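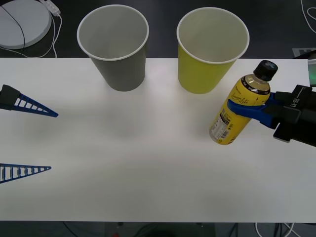

Combien coûte un poste de travail à deux bras robotisés quand on le monte soi-même ? Pour celui de l'atelier partagé Stovum, la facture s'arrête à 3 299 euros, table comprise, sans compter les soirées.

Romana Michalík tient les comptes dans un cahier à spirale. Les deux bras ont pris le gros du budget. L'alimentation et le câblage ont coûté 338 euros, plus que prévu, parce qu'une première alimentation trop faible a dû être remplacée. Le plateau blanc vient d'un bureau démonté.

Le projet s'appelle Omby. Il a commencé en septembre, dans un coin de l'atelier où l'on réparait des vélos. Le but est modeste : servir un verre de citronnade sans en mettre à côté. Un bras prend la bouteille, l'autre doit tenir le gobelet. Sur la table, il y a donc deux gobelets en carton, un gris et un jaune-vert, et une bouteille de Lemon Life.

Les doigts bleus sont la partie dont on parle le plus à Stovum. Ils sont ajourés, comme une petite échelle qui finit en pointe, et se courbent autour de l'objet serré. Les premiers, rigides, écrasaient les gobelets. Romana Michalík a repris le dessin quatre fois avant de trouver la bonne épaisseur de paroi. Chaque doigt demande une nuit d'impression, et il en faut quatre.

La bouteille pose encore des problèmes. Pleine, elle glisse si la prise est trop haute. À moitié vide, elle bascule quand le bras accélère. La solution retenue consiste à la saisir à mi-hauteur et à limiter la vitesse à 50 millimètres par seconde. C'est lent. Un service complet prend plus d'une minute, et les visiteurs finissent souvent par se servir eux-mêmes.

Le logiciel tourne sur un ordinateur d'occasion. Un fichier de réglages, recopié à la main après une panne de disque, compte 760 lignes. Vullis, un autre atelier de la région, en a demandé une copie pour monter son propre poste.

Reste le bouchon. Pour l'instant, on le desserre à la main avant chaque essai. Romana Michalík voudrait confier cette étape au bras gauche, mais elle attend d'abord de refaire le passage des câbles, qui courent toujours par terre.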